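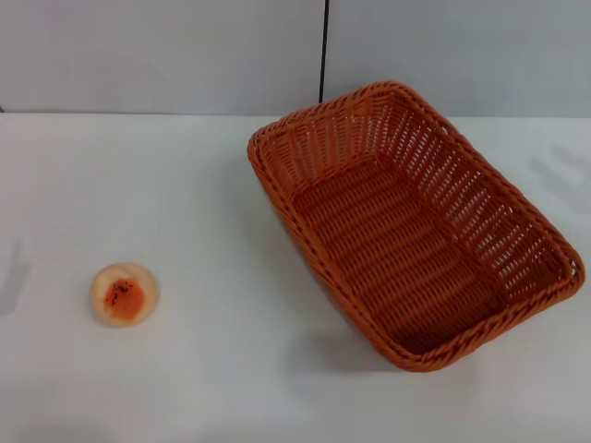 *Head camera view. Orange basket, small round food item, soft shadows on the table at both sides.*

# Onda: tabletop basket episodes, with the late-close fault left in

Onda is a set of two-handed tabletop recordings made at the Flulthorpe bench on the Urnov upper body. The job is simple: pick up a small item, put it in a basket, bring both hands back out of the way. We planned 3000 episodes and we recorded 3000 episodes, and along the way we caught a really interesting fault in the hand controller, so we've kept those runs and labelled them.

If you only want clean demonstrations, use the `clean` split and skip to "Loading". If you like faults (we do!), read on.

## What's in the release

| Split | Episodes | Notes |
|---|---|---|
| `clean` | 2968 | Normal runs, checked by eye |
| `late_close` | 31 | Fault present, hand named in the label |
| `withheld` | 1 | Head video won't decode, index entry only |

Each episode has the head video, joint positions for both arms, finger positions, commanded finger targets and the event log from the Ostrowski hand bridge. The commanded targets matter a lot here. Without them the fault looks like a clumsy grasp, and that's how we had it written down for most of September.

## The fault

In a `late_close` episode, one hand carries out a close command that belongs to an earlier moment. The arm is already moving away, or parked, or on its way back to the item, and the fingers shut on nothing, or on the rim of the basket. Then they open again when the next fresh command lands.

Of the 31 episodes, 21 involve the left hand. The rest are the right. We haven't seen both hands do it in the same run.

The sequence in the logs goes like this:

1. The link between the Ostrowski bridge and one hand drops for a short time.
2. The bridge holds the last unsent command in its buffer.
3. The link comes back.
4. The bridge sends the held command with a new timestamp.
5. The hand checks the timestamp, finds it fresh, and closes.

Step 4 is the whole bug. The hand has a perfectly good check for stale commands and the bridge was stamping over the one thing it needed. It was a great moment when the two logs finally went side by side and the gap lined up with the close.

### Why it took so long to find

The head camera often can't see the hands. At the start of an episode they sit outside the view, and all you may get of them is a bit of shadow on the white table. A late close in that position leaves next to nothing in the head video. We were reviewing with video first and logs second, so the parked cases sailed straight through. The ones we did notice were near the basket, and we blamed the basket.

That was a fair guess, by the way. The woven sides have gaps, the rim is thick and braided, and a fingertip near it can look snagged when it isn't. We spent a good while tuning the approach angle and it made no difference at all to the fault. The new angle is nicer anyway, so it stayed.

## Safety

Please read this part even if you're only here for the data.

A parked hand on this bench was treated as a safe hand. People reached in to reset the item between episodes while the arms were still and the drives were on. With this fault, a still arm could have fingers that close without any current command. Nothing in our records shows a person being touched, but the reset step was wrong and we changed it.

Resets at Flulthorpe now work like this:

- Park both arms.
- Disable both hands at the drive switch. The software pause does **not** count.
- Check that both hand lights are off.
- Move the item or the basket.
- Step back behind the line before enabling.

If you run an Ostrowski bridge with the buffer turned on, please treat it as affected until you've tested it. The test is in `tools/link_drop_test`. Take everything off the table, keep people clear, then run it with each hand separately. It sends a close, drops the link before delivery, waits, restores the link and watches the finger positions. Any movement is a fail.

## The fix

Two changes, both small:

- The bridge keeps the original timestamp on anything it holds.
- When a link comes back, the bridge empties its buffer and waits for a new command.

Either one stops the behaviour in our tests. We run both. The second costs you a tiny hesitation after a dropout, and you can feel it if you're teleoperating, but you get used to it quickly.

We have not fixed the dropouts themselves. The left hand cable takes a tighter bend at the wrist, and that's our best guess for why the left shows up more. It is a guess. If you've worked on a similar wrist and found something different, we'd love to hear it.

## Labels

Every `late_close` episode has a sidecar file with these fields:

- `hand`: `left` or `right`
- `drop_start`, `drop_end`: link down and link back, on the bridge clock
- `close_start`: first finger movement from the held command
- `arm_state`: `parked`, `approach`, `carry` or `retreat`
- `contact`: `none`, `basket`, `item` or `unsure`
- `seen_in_head`: whether a reviewer could spot it from the head video alone

`seen_in_head` is the field we're fondest of. It was filled in before the reviewer opened the log, so it's an honest record of what the video gives you. If you're building a fault detector that works from video only, start there and don't be hard on yourself about the parked cases.

`contact` is less tidy. We used `unsure` freely, mostly where the weave hides a fingertip. Please don't fold those into `none`.

## Loading

```
onda fetch --split clean
onda fetch --split late_close
onda check
```

`onda check` compares file sums and prints the episode count for each split. The withheld episode is listed as `skipped`, and that is expected.

To play an episode with the bridge log lined up under the video:

```
onda view --split late_close --log bridge
```

Try it on a `carry` episode first. You can watch the link gap open, the arm keep going, and the finger target jump just after the link returns. It's very satisfying once you know what to look for.

## Good uses, and a few poor ones

The clean split suits imitation learning on pick-and-place, hand-off timing, and grasp prediction with plain backgrounds. The fault split is good for anomaly detection, log alignment practice and for testing whether a policy recovers when its own hand misbehaves.

It's a poor fit for anything that needs a busy scene. The bench has a white top and a pale grey wall, and the setups are kept sparse. A model trained only on this will get a shock in a real kitchen. It's also a poor basis for estimating how often this fault happens elsewhere, as our cabling and our bridge settings are our own.

Don't train on `late_close` as if the finger targets were what the operator wanted. Inside the window from `close_start` to the next fresh command, they weren't.

## Known issues

- The bridge clock and the head camera clock drift apart over long sessions. The viewer corrects for it, the raw files don't.
- A few clean episodes contain a link drop with no held command. They behave normally and are tagged `drop_only`.
- Some item names in the index are loose. `fruit_small` covers several small round things.
- The viewer forgets your chosen log if you resize the window. Sorry, it's on the list.

## Changes

**Jan 19, 2020**: First release with the fault split separated out. Added the link drop test, the sidecar labels and the new reset steps. Bridge patch included under `patches/bridge`.

Reports of similar faults are very welcome in the issue tracker. Please attach the bridge log and the commanded finger targets along with the video.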